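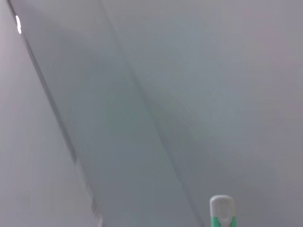 Notas del ponente
Sesión técnica sobre incidencias en celdas de manipulación
Caso Tarnbridge: pérdida de agarre en la clasificación de material de escritorio
Versión revisada a 31 de agosto

Nota 1. Apertura

Agradecer a la organización la invitación y a Palamarchuk la autorización para exponer el caso con sus datos. Indicar que la presentación recoge el informe interno de Gulska, empresa integradora de la celda, y que las conclusiones han sido aceptadas por ambas partes. Las preguntas se atenderán al final.

Adelantar el contenido: una incidencia sin daños personales, ocurrida en abril, que obligó a detener la celda y a revisar el procedimiento de manipulación de objetos cortantes. El interés del caso reside en que ningún componente estaba averiado en sentido estricto.

Nota 2. La tarea

Explicar que la celda Tarnbridge trabaja con dos brazos sobre una mesa común. El programa consiste en recoger objetos pequeños de uso cotidiano y depositarlos en recipientes. El repertorio comprende rotuladores, bolígrafos y cúteres. La dificultad está en la variedad: cada objeto tiene un perfil distinto, algunos ruedan y otros apenas ofrecen altura para cerrar los dedos sobre ellos.

Precisar que el software de supervisión es Stiltach, que registra la apertura de las pinzas y la corriente de los motores en cada ciclo. En la campaña examinada se completaron 3.405 ciclos. En 22 de ellos el registro muestra una pérdida de agarre.

(Pausa. Dejar que el público lea las cifras.)

Nota 3. Descripción del suceso

Durante un ciclo ordinario, la pinza cerró sobre un cúter, lo levantó y lo perdió en el trayecto hacia el recipiente. El objeto cayó sobre la mesa, se deslizó y acabó en el suelo, dentro de la zona de acceso del operario. La hoja estaba retraída. El operario se encontraba en el puesto de control y no hubo contacto.

El brazo no se detuvo. Terminó el movimiento, abrió la pinza sobre el recipiente y comunicó el ciclo como correcto. Este punto debe subrayarse, por tratarse de la verdadera desviación de seguridad. La caída de un objeto figuraba en la evaluación de riesgos; la ausencia de aviso no figuraba.

La parada la ordenó el operario mediante el pulsador manual. La celda permaneció fuera de servicio hasta la conclusión del primer análisis. 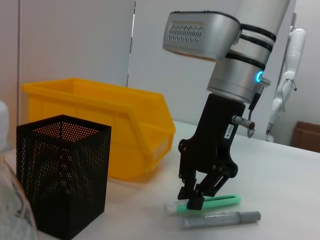 Un cúter apoyado en plano obliga a la pinza a descender casi hasta el tablero. El margen vertical es escaso y el punto de cierre depende de la orientación del mango. En los registros de Stiltach, la mayor parte de las pérdidas de agarre corresponde a objetos tomados fuera de su centro, con un extremo en voladizo que actúa como palanca durante la aceleración.

Nota 4. Análisis de causas

Presentar las causas en el orden del informe.

Causa inmediata: fuerza de cierre insuficiente para el objeto tomado. El parámetro se había reducido semanas antes para no deformar envases blandos y el nuevo valor se aplicó a todo el repertorio.

Causa contribuyente: desgaste de las puntas. El plan de mantenimiento preveía la inspección cada 3.000 ciclos. Las puntas cumplían el plan, pero la superficie de contacto ya presentaba zonas pulidas cuando se desmontaron.

Causa de fondo: el criterio de éxito. El sistema comprobaba la presencia del objeto una sola vez, al iniciar la elevación. Superada esa comprobación, ninguna lectura posterior podía cambiar el resultado del ciclo. La información necesaria estaba en el registro, puesto que la apertura de la pinza varió en el instante de la pérdida, pero el programa no la consultaba.

Si alguien pregunta por la visión artificial: las cámaras funcionaban y sus imágenes se conservaron. No intervenían en la decisión de parada.

Nota 5. Ensayos de reproducción

Comentar que Gulska repitió la maniobra en 100 ensayos con la hoja extraída del cúter y el acceso cerrado. Se alternaron orientaciones del objeto y posiciones de los recipientes. La pérdida pudo reproducirse con la fuerza reducida y las puntas usadas. Con puntas nuevas y la fuerza original no se reprodujo.

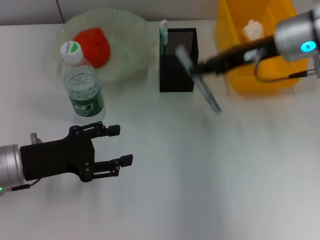 La coordinación entre ambos brazos mereció un apartado propio en el informe. Cuando uno transporta un objeto alargado, el otro puede hallarse en espera con los dedos abiertos dentro del mismo espacio de trabajo. Un objeto que gira en la pinza amplía el volumen ocupado, y el cálculo de colisiones de la celda consideraba únicamente la geometría de los brazos. No se registró ningún choque por esta razón. Aun así, el informe lo clasifica como riesgo no controlado y le asigna una medida correctora.

Nota 6. Medidas adoptadas

Vigilancia continua de la apertura de la pinza durante todo el transporte, con parada controlada de los dos brazos ante una variación no prevista.

Fuerza de cierre asignada por clase de objeto. Toda modificación requiere la firma del responsable de la celda y una serie de validación.

Inclusión del objeto transportado en el cálculo de colisiones.

Retirada de los cúteres con hoja del repertorio. Se emplean unidades sin hoja, revisadas antes de cada turno.

Reborde perimetral en la mesa. Pendiente de instalación en la fecha de estas notas; no darlo por ejecutado.

Nota 7. Cuestiones abiertas

Reconocer que la vigilancia continua ha generado paradas injustificadas con objetos blandos, cuya deformación se interpreta como pérdida. El umbral sigue en ajuste. Palamarchuk ha solicitado que no se relaje sin una nueva evaluación de riesgos y Gulska comparte ese criterio.

Queda también por determinar el intervalo adecuado de sustitución de puntas. El número de ciclos, por sí solo, no refleja el desgaste real.

Turno de preguntas. No facilitar datos de otras celdas del cliente. Las peticiones del informe completo se remitirán por escrito a Gulska.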